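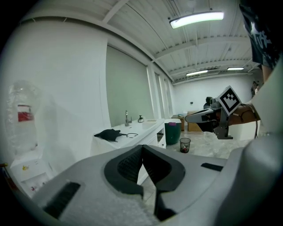
Volkan Canpolat wrote to the Standon Building list on 2/28/19:

Dear colleagues,

I am writing about the kitchen counter and the water cooler on our floor. I have raised some of this in person with the front office, and I was asked to put it on the list so that other tenants could respond.

First, the bottles. When the cooler runs out, the person who finds it empty is expected to change it. A full bottle is heavy, and several people on the floor cannot or should not lift one. Could we agree on who does this? I would also like to know why full bottles are sometimes left in the walkway when there is a storage closet across the hall.

Second, the counter. It is a long counter and there is room for everyone, but by the middle of the afternoon the part beside the sink is taken up with mugs and lunch containers waiting for their owners. I do not think anyone means harm by it. I would only ask whether the old rule about clearing the counter at the end of the day is still in force. New people tell me they have never seen it.

Third, the blind. Some of us like it down and some of us like it up, and it goes up and down all day. The chain is becoming stiff. I would prefer a fixed arrangement, whatever it is.

Last, could someone tell us what may be kept in the cabinets under the counter? I opened one to look for dish soap and found printer paper, a box of extension cords and a bag of plaster. If these belong to the building, fine, but then the tenants should be told which cabinets are ours.

Thank you for your attention to this.

Volkan Canpolat

[End of quoted message]

Dear Mr. Canpolat, dear subscribers,

The Building Office thanks Mr. Canpolat for his message, and also the tenants who replied to him on the list and to the office directly. The questions have been discussed with the facilities contractor and with the water supplier. The responses below apply to the shared area on our floor at Standon. They do not apply to the conference kitchen at the Skovville annex, which has its own arrangements and its own list.

1. Water cooler

The cooler is rented from Brabec under an agreement that covers the dispenser, the bottles and the periodic cleaning of the unit. The agreement does not cover changing the bottles between deliveries. In the past the office assumed that tenants would manage this among themselves, and Mr. Canpolat is right that the assumption was never put in writing.

Beginning with the next delivery, bottles will be changed by the facilities contractor during the morning round and again after lunch. A tenant who finds the cooler empty between rounds may call the front desk. Tenants who are able to change a bottle and wish to do so may continue, provided that the following is observed:

Wipe the neck and the cap of the new bottle with a clean paper towel before removing the seal.
Take the empty bottle off first and set it down well away from the foot of the cooler.
Hold the new bottle with both hands and lower it straight onto the dispenser. Ask a second person to help if there is any doubt.
Wait until the bubbling stops before drawing water.
Wipe up any water on the floor immediately. The floor there becomes slippery, and the office has received one report of a fall.

Empty bottles carry a deposit and must be returned. Please do not use them for plants, coin collections or door stops. The last inventory found 8 bottles unaccounted for, and the office would be grateful for their return to the storage closet without further inquiry.

Full bottles have been left in the walkway when the storage closet was locked at the time of delivery. The driver will now be given access through the front desk. The closet holds 34 bottles when stacked in the racks as intended, and this is sufficient for the present number of tenants even in summer. Other articles now in the racks will be removed. Owners of the folding chairs and the banner stands are asked to collect them this week.

The drip tray is to be emptied into the sink and never into the wastebasket. Tea bags, coffee and the remains of soup must not be emptied into the tray. It has no drain.

2. Counter and sink

The rule on clearing the counter remains in force. It was adopted when the floor was first leased and was posted on the inside of a cabinet door, where it can hardly have been of use to anyone. The text reads as follows:

"Tenants shall leave the counter and the sink clear at the close of business. Articles remaining on the counter after that time may be placed in the holding box. Articles remaining in the holding box at the end of the month may be discarded."

The office proposes to keep this text and to add one sentence: "Articles shall not be left in the sink at any time." Several replies on the list asked for this. One reply asked for an exception for soaking pans. The office would prefer that pans be soaked on the counter, in the pan itself, with a note giving the owner's name.

The rule will be posted on the wall above the counter and sent to each new tenant with the access cards.

A question was also received about the faucet. It has been tested and is in working order. Any low pressure in the morning is a matter for the building as a whole and has been reported to the owner. Please do not force the handle or attempt to take the end piece apart. The cost of the last plumbing visit was roughly $300, and it was charged to the shared account.

Tenants are reminded that sponges and dish towels are supplied by the contractor and replaced weekly. A tenant who prefers to bring a towel from home is free to do so and is asked to take it home again.

3. Window blind

The office has considered whether the blind over the counter should be kept in a fixed position. Opinion on the list was divided. Tenants whose desks face the window recess reported glare in the afternoon, and tenants at the other end of the room reported that with the blind down they depend on the row of narrow windows farther along the wall for their daylight.

Until the end of spring the following will be tried. The blind will be raised in the morning by whoever opens the floor and will be lowered after lunch by the contractor on the second round. Between those times it should be left where it is. If direct sun makes work impossible, the tenant concerned may lower it, with a word to those seated nearby.

The stiffness in the chain has been noted, and a service visit has been requested. Please pull the chain straight down and slowly. Pulling the fabric itself will damage the roller.

Nothing should be placed on the counter directly beneath the blind in such a way that the bottom bar can catch on it. The office has in mind tall bottles, vases and the coffee press.

4. Cabinets

The cabinets under the counter are divided between the tenants and the building, although the division has not been marked. Labels will be attached. The two cabinets nearest the sink are reserved for cleaning supplies and are to be kept accessible to the contractor. The remaining cabinets are for the use of tenants, for dry food, dishes and small kitchen articles only.

The printer paper has been claimed. The extension cords belong to the building and will be moved. The bag of plaster remains from the repair of the wall last February and has been thrown out.

Food kept in the cabinets must be in closed containers. Unlabeled food will be treated in the same way as articles in the holding box. Dishes left behind by former tenants have been washed and put on the shelf in the Pliva Room, where anyone may take them.

5. Use of the area

The space between the counter and the cooler is a passage as well as a place to stand, and it is used by everyone on the floor. Tenants who need it for an activity of more than a few minutes are asked to enter it in the room calendar in the usual manner. Bookings do not close the sink or the cooler to other tenants.

Comments on the proposed sentence in section 2 and on the trial arrangement in section 3 may be sent to the list. Reports of leaks, spills or damage should go to the front desk by telephone, as the list is not read continuously. Tenants who do not have the desk number will find it on the back of the access card.

Building Office
Standon Building

To leave this list, send a message with the word "remove" in the subject line to the list address. Replies to this message go to all subscribers.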